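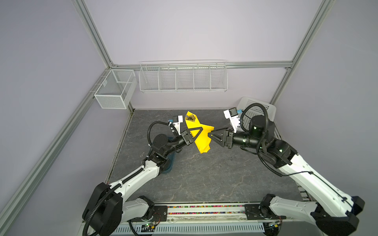 Yellow against gray.

BRUNDTHORPE LONG TABLE SUPPER
Minutes of the planning meeting, upstairs room, Danora Hall

Meeting called to order at 7:14 p.m., the delay owing to the upstairs room having been locked and the downstairs room having been full of tap dancers. The tap dancers remained audible until Item 5.

1. Minutes of the last meeting

Read and approved with one correction. The word "shouted" under Any Other Business was changed to "stated." A request to change it again, to "observed," did not find a second.

2. Date and hall

The supper stays in December. Danora Hall has confirmed the evening, and the deposit of $800 is paid. The hall has also sent a revised list of things we may not do, which now includes hanging anything from the radiators, moving the piano, and "soup in quantity." The chair will write to ask what quantity. Pending a reply, soup stays on the menu.

3. Seating

Long discussion. Last year's plan was one continuous table running the length of the hall, as the name of the event suggests. It left people at the kitchen end eating dessert while people at the stage end were still waiting for bread. Three proposals were put forward:

Two long tables, side by side, served from opposite ends.
One long table, with bread put out beforehand.
Small tables for four, which was ruled out of order given what the supper is called.

The second was adopted. It was pointed out that this had also been adopted last year. The chair thanked the member for her memory.

Place cards will not be used. The meeting remembers the place cards.

4. Napkins and colors

The matter of green versus yellow was reopened, in spite of having been closed. Those for green felt it was seasonal. Those for yellow felt that green napkins under the hall lights make everybody look as if they've had the fish. Yellow carried.

Cloth or paper was taken next. Cloth has to be washed by somebody, and the room went quiet while people thought about who that had been. Paper carried without a vote being called for.

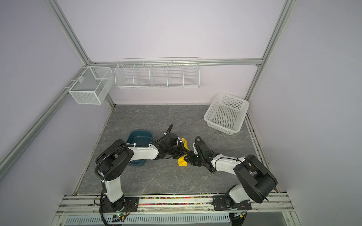 Ashok Bajpai wished it recorded that he had washed the cloth ones two years running, that his machine had never recovered, and that he would support paper, bark or the guests' own sleeves. So recorded. He asked further that the box of old cloth napkins leave his garage before spring. The meeting expressed its warm appreciation of the garage.

Forks and knives will be rolled up in the napkins ahead of time. Rolling starts at 2 p.m. on the day, in the small kitchen, and anyone who can stand up and has clean hands is welcome. The correct way to roll was raised. Members hold strong views on whether the fork should show. After some demonstration with the secretary's pens, it was agreed that a roll is acceptable if it can be picked up without anything falling on a foot.

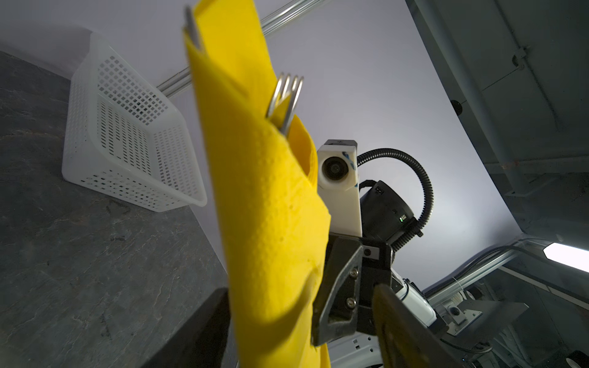 Spoons will be put out with the dessert, as in past years, and will be collected again by the same people, as has not always been the case in past years. We are short of spoons. Anyone who finds a spoon at home that they don't remember buying is asked to search their conscience and then return it to the hall.

5. Menu

Garg Catering has offered the lentil dish again at last year's price, and this was accepted before the sentence was finished. Pondov Bakery will supply rolls and two kinds of pie. The bakery would like to know by the end of the month which two. Apple was agreed. The second pie is held over.

A member asked for a dish containing no onion. It was explained that this is the rice.

6. Music

The accordion has been asked to keep it to 40 minutes. The accordion has asked whether that includes the encore. It does.

7. Any other business

The lost property from last year (an umbrella, a single gray glove, a casserole lid) is still in the hall closet. The lid is a good one and its owner is urged to come forward.

Parking was mentioned and, on a point of mercy, moved to the next meeting.

Next meeting in the same room, subject to the key. Chair to speak to the tap dancers. Meeting closed at 9:40 p.m.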